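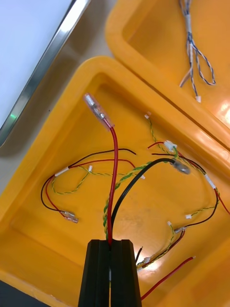 Most of the dropped leads on the Unero harness cell come down to finger setup, so start there before you touch the program. The cell picks small wire harnesses out of a tray and passes them to the test fixture. It runs well when the fingertips close flat and evenly, and badly when they don't. Check the grip with real parts, in a real tray, with the mix of leads the cell sees in production. A red and a black wire pinched together between the fingertips, with spade terminals and small connectors lying all over the yellow tray, is a fair test. A single straight wire held in free air is not.

These steps are for the two-finger gripper with the flat black tips, on the Milard bench at our Jorolthorpe shop. The older bench uses a different mount and the offsets below won't match.

What you need

Hex keys, a lint-free cloth, isopropyl alcohol, a strip of thin paper, a feeler gauge, and one scrap harness you don't mind damaging. Print a blank setup sheet too.

Step 1. Make the cell safe

Put the controller in manual mode and move the arm to the service position. Open the gripper fully and take any wire out by hand. Switch off the gripper supply and hang your tag on the switch. Leave the controller on so you keep the position readout.

Step 2. Clean the tips

Wipe both inner faces with alcohol. Wire insulation leaves a film that you can feel before you can see it. Let the tips dry, then run a fingernail down each face. If you feel a groove, swap both tips, even if the other one looks fine. A new tip against a worn one will close at a slight angle and the wire will walk out of the top.

Step 3. Check how the tips meet

Restore gripper power and close the fingers at low force with nothing between them. Slide the strip of paper in from the top, then from the bottom. It should drag the same at both ends. A thin line of light low down between the tips is acceptable with wires in the grip. With the gripper empty it means the left finger is sitting high. Loosen its two mount screws a quarter turn, close the gripper again so the tips line each other up, and tighten the screws a little at a time, going back and forth between them.

Step 4. Set the force

Start at 30 percent and work up. Pinch both wires of the scrap harness about an inch below the terminals and tug gently. If they slide, go up by 5. If the insulation shows a dent after release, go down by 5. Most of our harnesses end up between 40 and 50. The twisted pairs need less than the plain wires. Don't pinch on a terminal sleeve or on a connector housing at any setting.

Step 5. Set the lift

The default lift is 75 mm, and that isn't enough. Leads in a tray loop over each other, and a short lift drags the neighbors along. Set parameter 302 to 94 mm and drop the lift speed to half for the first part of the move. If a second harness still comes up, have the program lower and open, then pick again from another side. Raising the speed to shake it loose will bend the spade terminals.

Step 6. Check the trays

Trays should sit flat on the bench with the rims clear of each other. Keep one harness type per tray. Yellow trays can throw a bright spot off the floor that the vision check reads as a white connector. If you get false finds, tilt the overhead lamp away before you change any thresholds.

Step 7. Run it

Do ten picks at low speed with your hand near the stop, then a full tray at normal speed. Write the force, the lift and any drops on the sheet. Ours was last set on 22nd January and held through February with no changes.

When to do it again

Wipe the tips at the start of each shift. Repeat steps 2 to 4 every 650 picks if you run the thin gauge harnesses, and whenever the arm has hit something. Replacement tips are in the Nakpan drawer, second from the top. Take a matched pair and mark the bag when it's the last one.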